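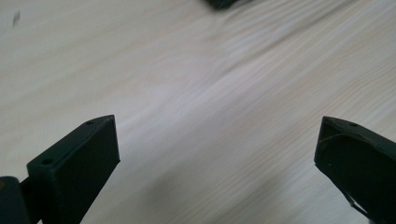
The gripper over a pale wooden tabletop, both fingers in view.

Ulises Ticona writes the grasp planner at Ilteck, and most of his week goes into the part that decides when to do nothing. "People ask about the grasp," he says. "I spend more time on the moment before it."

The planner, called Trulla, scores 28 candidate poses on every cycle and throws out the weak ones. Early versions always returned the best of the lot, even when the best was poor. "It would close on a knot in the wood," Ticona says. "Grain has edges, and the network likes edges."

His fix was a reject class, trained on 3000 views of tabletops with nothing between the fingers. The first build using it, Skenley, went out in August. False grasps dropped, but the planner also got shy about thin things like rulers and cable ties. He is still tuning that threshold by hand.

He keeps the logs in plain text and replays them each morning. "I tried a dashboard — I stopped opening it after a week."

Next he wants to move the check ahead of the pose search, to save 21 milliseconds a cycle. "That one is on a branch. It crashes on Thursday's log and I don't know why yet."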